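Open Bins and Shared Storage: Do They Do What the Catalog Says?
Project report, Storage and Workspace module
Trevor Poirier
3/3/23

1. Why I picked this

Our department bought open metal bins in September to replace the old lidded plastic totes. The Carkix catalog claims that an open metal bin "cuts retrieval time and keeps shared work areas tidy." I wanted to know whether there was anything behind that sentence. I could not find a source for it in the catalog, and when I wrote to ask, I was sent the same catalog again.

2. What I did

I used two kinds of container: the large gray metal bin and the old Flustum tote with its lid. Both went on the same wooden tabletop at the same height. Each one got a mixed load of 30 small items from the supply closet (tape rolls, sponges, boxed markers, a few odd bits of hardware). Three classmates took turns finding items from a list I read out, and I timed them with a phone. We did 137 retrievals before the room was needed for something else. The plan said 200, so the numbers are short of what I promised in my proposal.

I also kept notes on the state of the table after each round, on a scale from 1 to 5. I made the scale up and I was the only one scoring, so I would not lean on it much. 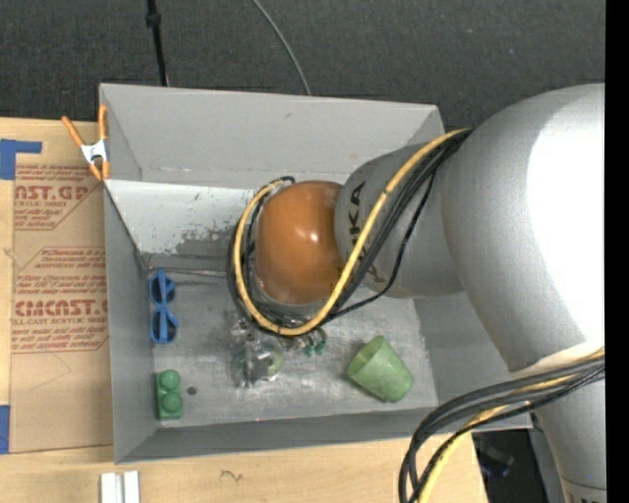
3. Retrieval time

The open bin was faster, but most of the gap comes from the lid. When I left the tote's lid off for one full round, the difference nearly disappeared. That makes me doubt that metal has anything to do with it. You could probably get the same result by throwing away the lids you already own – a cheaper project than the one we paid for.

Flat items were a problem in the metal bin. They lay tight against the floor and people had to slide them to a wall before they could get a fingernail under them. Two of my classmates complained about glare from the bottom under the ceiling lights. I did not measure glare, so this stays a complaint.

4. Tidiness

I found no support for the tidiness claim. People pulled things out, set them on the table, and left them there, with either container. If anything, the open bin invited dumping. By the last rounds it had picked up a pen cap and a granola wrapper that were not on my list.

5. Wear

The catalog calls the finish "scratch resistant." The inside of our bin is scratched and scuffed. I don't know how much of that came from one semester of use and how much was there on delivery, and I should have taken notes on the first day. The outside I did not inspect.

6. What I would change

Use the same color list for both containers. Have someone else do the scoring. Add a liner – Nistor sells a thin rubber one, though I have not tried it and its page makes claims that sound a lot like the ones I was testing. The Pavilano divider set was suggested in class too, but dividers would change the task completely, and I'd want that run as a separate test.

For now my recommendation is to keep the bins we have and not order more until someone finishes the full set of retrievals.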